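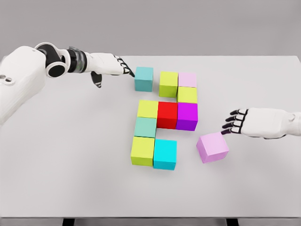 Hetent Trarmont work table, 54 inch: review

The Trarmont is a fixed-height table sold in two parts: a white top and a steel base in dark gray. Hetent lists it for office and light workshop use. I bought the 54 inch version to replace a folding table in a room used for paper cutting, electronics repair and ordinary desk work, and have used it daily since April.

Specification

The top is 54 inches wide and 30 inches deep, laminate over particleboard, with a matching plastic edge band on all four sides. The base is four square tube legs joined by two long rails and two short ones. Each leg ends in a threaded leveling foot. There is no drawer, no cable tray and no crossbar at floor level. A shallower top is sold separately and fits the same base only if the short rails are exchanged, so choose the depth before ordering.

Assembly

The base bolts together with a single size of hex key, supplied. The key is soft and started to round off before the last leg was on. A decent key from another set finished the job. Bolts thread into welded nuts, and on my unit one of these had paint in it and needed to be chased with a tap. Without a tap, running the bolt in and out a few times with a drop of oil would probably do the same thing.

The top attaches with wood screws through slotted tabs on the rails. The pilot holes in the underside were accurate. Leave the frame bolts loose until the top is on, then square the base and tighten everything. The instructions give the opposite order, and following them left me with a rail under tension and a visible gap at one corner.

Flatness and stiffness

I checked the top with a steel straightedge along the length, across the width and on both diagonals. New, it was flat to within what I could measure with a feeler gauge along the front. Along the centerline there was a very slight dip, which has not grown. A top this long with no center support would normally be expected to creep under load, and anyone parking a heavy printer in the middle should fit a stiffener. Usteck sells an angle section that screws to the underside between the tabs. I have one on order and can't comment on it yet.

Side-to-side movement is the weak point. Front to back the table is rigid. Push on the end, though, and the top shifts and settles back. Typing does not set it off. Hand sawing does, and so does using an eraser hard. Retightening the frame bolts after the first 2 weeks reduced the movement by a useful amount, and thread locker has kept it there.

Surface

The white is neutral and matte, with a fine texture that can be felt with a fingernail but does not come through thin paper when writing. Glare from an overhead LED panel is low. Pencil wipes off with a damp cloth. Ballpoint needs alcohol. Solder flux left a faint yellow mark after one night, now mostly gone.

Scratch resistance is average. A dragged metal box left a gray line that turned out to be metal deposited on the laminate, and it came off with a melamine sponge. A craft knife goes straight into the surface, so use a cutting mat. The edge band is well bonded, but its corners are sharp for a forearm resting there all day. I took the front edge down with a fine file, which is easy enough and probably voids something.

Comparison

The Steiner bench in the next room costs more and is the better table for anything involving force. It has a thicker top, a rear brace and no sideways movement worth mentioning. It is also much heavier – one person can't reasonably move it – and the brace gets in the way of a seat on the far side. With the Trarmont, two people can sit facing each other without hitting anything.

Faults so far

One leveling foot has lost its plastic pad. Hetent sent a replacement set in 3 working days without asking for a photo. The paint on the rails chips where a clamp bears on it, and no touch-up paint is offered.

Rating

Surface: good
Stiffness: fair, good with thread locker
Assembly: fair
Value: good

Recommended for desk work, sorting, layout and light repair. For sawing, planing or a vise, get the Steiner or bolt the Trarmont to a wall.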